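Budget for a first kitchen sim setup?

Clurkis
We want to train on kitchen tasks before we buy a real arm. I've got $756 and no idea if it should go to the computer or to scene packs. What would you do?

Plerance
Computer, no question! I spent $207 on scene packs in January and I've used 2 of them. Put most of it into the graphics card, start with something plain like a plate and a plum in a sink,

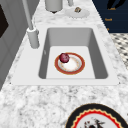 and only pay for more kitchens once your runs finish overnight. Mine took 27 hours on the old card (ugh).

Kadamden
used card. check the return policy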